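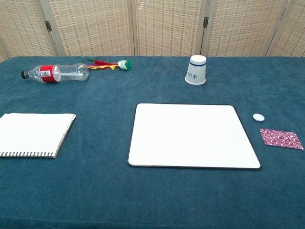

Theresia Pfister
Test lead, gripper and camera comparisons, Rüegg

Frequently asked questions about the Heleck and Firnier trials

Last updated in March. Questions about invoices go to the front desk, please.

Which grippers are you comparing?

The Heleck two-finger and the Firnier suction head. Both came with promises I'd call generous. We bought them at list price and neither company sees the results early.

Why household things and not proper test blocks?

Test blocks are what the makers use, and everybody scores well on test blocks. A clear plastic bottle lying on its side, a paper cup turned upside down and a spiral notebook are closer to what our customers want moved.

Which item do you expect to cause the most trouble?

My money is on the sheet of patterned paper. It's flat on cloth, so fingers have no edge to get under, and a suction head may pull the cloth up with it. Fergus Buchanan, who runs the arm, says the feathered shuttlecock will be worse. We have a bet on and I won't say how much.

Doesn't the whiteboard favor suction?

Yes. It's blank, glossy and flat, and if the Firnier can't hold that it should be sent back. I'd be more impressed by the feathers. The board stays in because people ask about large flat things all the time, but a win there doesn't tell you much.

Why the fuzzy cloth?

It's dark, so white items stand out for the camera, and it doesn't slide around much. I'm not fully convinced by it. Fuzz can get into a suction line, and Firnier's manual has one sentence on the subject. We check the filter after each batch.

The brochure says 1000 picks without a miss. Do you believe it?

I believe somebody counted to 1000. The brochure doesn't say what was picked, how far apart the items were or who reset them. We asked and got the same brochure again.

How many picks have you logged?

1722 at last count, across both grippers. Of those, 67 are set aside because the controller log and the camera log disagree on what happened. Until we know which one is wrong they don't go in either column.

Can a clear bottle be seen by the camera at all?

Sometimes. The red label helps, and I suspect the software is finding the label and guessing the rest. Our next round uses bottles with the label peeled off. Ask me again after that.

Why are the items so far apart?

Round one is the easy layout. Crowded tables come in round 2, and I expect the scores to drop for both.

Will you test the Vernemora controller?

If they send one that runs without a call home to their server. So far they haven't.

So which one should I buy?

Neither, yet. If you only move flat, shiny things, rent a suction head for a month and try it on your own stock. Bring the awkward items too.

Can I see the raw logs?

Write to Fergus. He'll want to know what you plan to do with them.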